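Visual odometry loses tracking when the hand gripper faces a white surface

Forum: Perception and State Estimation
Status: open

pjoshi_rana
Hello all. We record with a hand-held gripper with one wrist camera and IMU, and we compute the poses offline with a feature-based SLAM. In the workshop it works well. When the operator comes close to a pale background, the tracker drops to very few features and the pose jumps. Sometimes it comes back after 2 seconds, sometimes never, and the whole episode is thrown away. I already raised the number of features and lowered the corner threshold. What else should I try?
Pankaj Joshi

fellham
Do you mask the fingers? They move with the camera. If the detector puts corners on them, the tracker believes that part of the world stands still.

pjoshi_rana
Yes, a fixed polygon, drawn once with the gripper fully open.

fellham
Then it is wrong for every other opening. Make the mask from the measured finger width. We keep six masks and choose the nearest one for each frame.

Kettlewick
I don't agree that this is the main problem. A bad mask gives slow drift. A jump is nearly always relocalisation to a wrong keyframe, and you made it easier by lowering the threshold. Put it back. I would also lock the exposure, as auto exposure on a white surface can wash out the little texture you have.

jesholm_dev
Locked exposure is not so good if you walk from a window to a shelf. I prefer auto with an upper limit on the shutter time. Pankaj, can you post one frame from a failing episode?

pjoshi_rana
Here is one from the worst group. Mask overlay switched off.
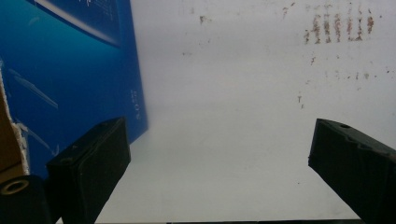
jesholm_dev
Thank you, it helps. I see three sources of corners:

1. The fingers. Holes, rims, even dust specks on the left one. All of this must be masked.
2. The blue panel. White stripe on dark band, good contrast, but it is only on the left side.
3. The brown marks on the pale part. Weak, but they are spread to the right, so they are valuable for rotation.

Kettlewick
I take back half of what I said. With the threshold back at default you may lose group 3. Try a grid detector with a lower threshold only in the empty cells, and at most 100 points per cell.

fellham
And the mask must also cover the black cylindrical part in the bottom left corner, if it is fixed to your tool. Is it in your polygon?

pjoshi_rana
It is not. I will correct this first, then the width-based masks, then the grid. The exposure I leave for last, as you two do not agree.

bridard_ok
Please change one thing per run and keep the old trajectories. We changed two together in May and still don't know which one helped.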